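Sowa snack box review: is it worth the money?

Elin Owen, 7 November 2022

I've had a weakness for Chinese snacks ever since I shared a house in Pollville with someone whose mum sent parcels every other month. The parcels stopped when we all moved out, and I've been trying to fill the gap ever since with whatever the supermarket's "world foods" shelf can manage (two kinds of prawn cracker and a dusty jar of something). So when my sister asked what I wanted for my birthday I said crunchy things in packets, please, and she ordered me the Sowa mixed box, the larger of the 2 they do.

I'll get the boring bit out of the way first. Sowa is a small importer based in Sallthorpe, they send a selection of sweet and savoury bits, and you don't get to choose what's in it. You can tick a box for "no seafood" or "no nuts" and that's your lot. Delivery was quick, and the parcel came well taped up. Inside, everything was in one big heap with no list, no card, nothing in English apart from the allergy stickers. Some people will love that. I quite wanted a list!

I tipped it all out upstairs with the good stuff I'd already been hoarding and had a proper rummage.
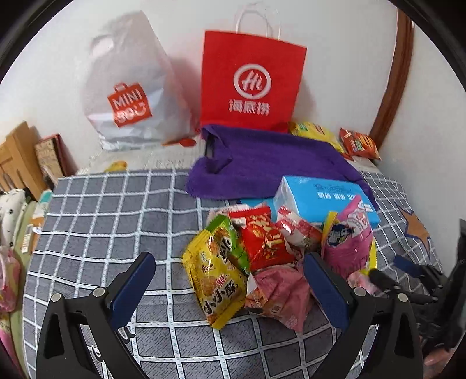

The haul, with my MINISO bag and the red Haidilao one behind.

Let's start with the winner, which for me is the yellow packet with 小酥 and 脆 on it in great big letters. The bits inside are thin, golden and properly crisp, a little bit salty, a little bit sweet, and they leave your fingers greasy in the way a good crisp should. I ate the lot while reading the back with a translation app, and the app told me it was "small cake happy brittle", so I'm none the wiser. If Sowa sold these on their own I'd buy a case.

The red packet with the gold lettering is a sort of snack stick. These are harder than they look, so mind your fillings, and they've got a slow heat that creeps up on you after the third or fourth. My husband pinched most of them and then complained about his tongue for the rest of the evening. Very good with a cold beer.

The pink ones are where it goes a bit wobbly. I had high hopes for the crumpled little pink packet, but it was dry and tasted mostly of icing sugar. The shinier pink bag was much better, soft in the middle and not too sickly, though one was plenty with a cup of tea. I can see children going mad for them. The green-and-yellow one is seaweedy and I'm afraid I've never got on with seaweed in biscuits, so that went to work with me and vanished off the kitchen counter by eleven.

Now, portions. Most of the packets are small, a few mouthfuls each, and I know that's put some people off. I don't mind it myself. You get to try a lot of different things without a half-eaten bag going stale at the back of the cupboard, and they fit nicely in a coat pocket. But if you're the sort who sits down with a sharing bag and doesn't share, you'll find this box gone in an evening and feel a bit robbed.
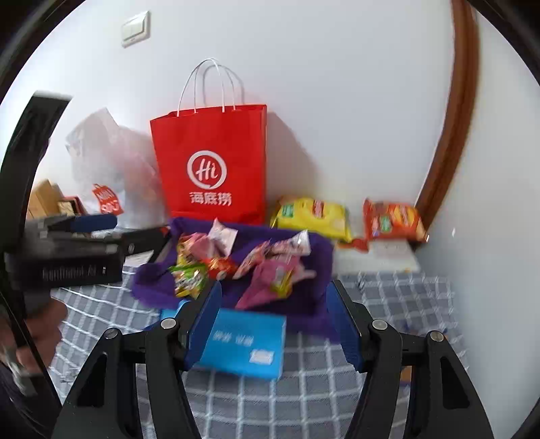
Something else I should mention is the packaging, and there's a fair amount of it. Shiny wrappers inside shiny wrappers, in a couple of cases, and none of it goes in our recycling. I've tried the Ovance box as well (I had one last December) and they were just as bad, so I can't hold it against Sowa in particular, but it did make me wince when I emptied the bin. Ovance do give you a printed sheet with the names and flavours on, mind you, and I'd take that over the free stickers.

Sell-by dates were all fine. One packet had popped its seal and I emailed to say so, not really expecting much, and they replied the same afternoon with a voucher. Nice people, by the sound of it. The voucher code is only good on the large box, which I thought was a bit cheeky, but I'll use it.

Would I buy it with my own money? Yes, I think so, though as a treat and not every month. It makes a cracking present for anyone who likes a lucky dip. If you're fussy, or you've got allergies beyond the two they cater for, I'd go somewhere that lets you pick your own — the surprise is most of what you're paying for here, and it's no fun if half of it ends up at the office.

Overall I'd give it 64 out of 100, and a good few of those points belong to the yellow packet. I'd bump it up a fair bit if they'd put a list in.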